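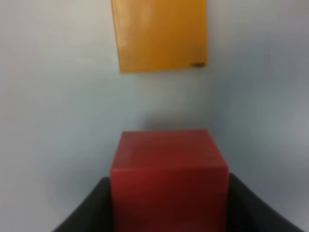
Too cold a colour for a room you want people to stay in was how Emmett Kincaid put it when he heard the walls were going pale blue-grey, and he said so again at the opening. Zinhle Mnguni has heard this a good deal. She thinks he is wrong, though she admits that on a dark afternoon in November she has had her doubts.

Mnguni looks after the colour room at Wemotero, a small arts centre in what used to be a furniture showroom. The room is used by school groups in the mornings and by anybody who wants it after that. It has plain walls, sheets of strong colour and simple solid shapes, and people come in to move the shapes around and look at what happens to the colours next to each other. She has worked at the centre for 12 years and has had charge of the room for two of them.

We talked in the room itself, shortly before it closed for the evening.

"I didn't want white," she said. "Everyone assumed it would be white. The plan we inherited said white on every wall and I asked if we could change it before the painters had bought anything."

Her objection to white was practical. She had spent a summer helping in a white room at another centre, and by the third week there was a grey band at the height of children's hands. White also did odd things to the yellow. A yellow sheet against a white wall looked weak to her, as if it had been left in a window.

"Put the same yellow on a grey with a bit of blue in it and it goes towards orange," she said. "You get more out of it. I can't give you the science, Vanderleia does the science. I just know I stood there with a sheet of it in each hand and one wall was better."

Vanderleia Arruda, who teaches the adult class, does do the science, and was passing with a bucket. She said that blue and orange sit across from each other on the wheel, so a bluish wall will push a warm yellow in that direction, and that the effect is stronger when the wall is pale and the sheet is not. She added that the class usually notices it before she has explained it. Then she went to find a mop.

Red was easier to settle. The centre tried a bright pillar-box red first and went off it. Mnguni now prefers something deeper, closer to brick, and she doesn't like a high shine.

"A shiny cube is all reflections," she said. "You look at the top and you're looking at the ceiling lights. If the surface is fairly dull you can see that the top is a lighter red than the front, and it's the same red. Same paint, same everything. The light is landing on it differently. Some of the adults argue with me about that."

She gets them to check it by turning the cube over. The side that was lighter goes to the front and becomes darker. It is the first thing she does with any new group, and she says she could do it in her sleep.

I asked why a cube, when there are so many other shapes to choose from. She said they have others. There are cylinders in a cupboard, and a cone that rolls off things. The cube gets used most because people know what it is and so they can concentrate on the colour. It also has flat sides, and a flat side holds one tone from edge to edge, or near enough. On a cylinder the tone slides round and beginners find it hard to say where one stops and the next starts.

The sheets go up on the wall and come down again often, and this has been the least satisfactory part of the job. They have tried pins, which leave holes, and a putty that left oily spots. At present they use a low-tack tape from a supplier called Suwannarat, which mostly works. The sheets do not always hang straight.

"I used to go round with a spirit level," Mnguni said. "I gave that up. If one's a bit skewed it's a bit skewed. Xolani can't bear it, he straightens them as he goes past."

Xolani Sithole, who takes the school groups, agreed that he does. He said he has no quarrel with the wall colour but would like the lighting looked at. In his view the left of the room gets more than its share in the morning, and the wall over there can look nearly white while the other end looks properly blue. He has raised it more than once. Mnguni said she quite likes the unevenness because it gives people something to talk about, and he said that was easy for her, as she was not the one trying to get a class of eight-year-olds to agree on what colour the wall was.

They did look at the cost of new lights. The quote from Arix came to £242 for each fitting, and there are several fittings, so the matter was put off until the spring. In the meantime the blinds are kept half down before lunch.

The paint itself was cheap by comparison. It came from Kisov, who mixed it to match a scrap of envelope that Mnguni had carried about in her coat pocket. It took 20 litres to cover the walls. She was asked to sign off a test patch and made them wait while she looked at it in the morning, at midday and with the lights on.

"They thought I was being fussy," she said. "I was being fussy. You can't choose a wall at one time of day. At nine it was lovely, and at four it looked like a filing cabinet. So we put a drop more white in and I stopped looking."

Would she change anything? She thought about it for some time. She would like a second wall in a warm colour, a pinkish brown perhaps, so that people could carry the same sheet from one wall to the other and compare. She would have a deeper shelf. She would put the sink nearer the door, though Agnes Dow at reception has told her what moving a sink involves and she has stopped asking.

She would keep the room as bare as it is. Visitors sometimes offer to donate things, usually posters, and she thanks them and passes the posters on to the café. Each extra colour makes it harder to see what the others are doing, in her experience, and a single yellow with a single red on a quiet wall is enough to keep a group busy for an hour.

I mentioned Kincaid's remark about the cold. She said he had been back four or five times since making it, and that last month he had sat in there for most of an afternoon with his coat off.

"He told me it still wants to be cream," she said. "I told him to bring me a sheet of cream and we'd put it up next to the yellow and have a look. He hasn't brought it yet."

The colour room is open to drop-in visitors from one o'clock until half past five. School groups should ring the front desk to book a morning.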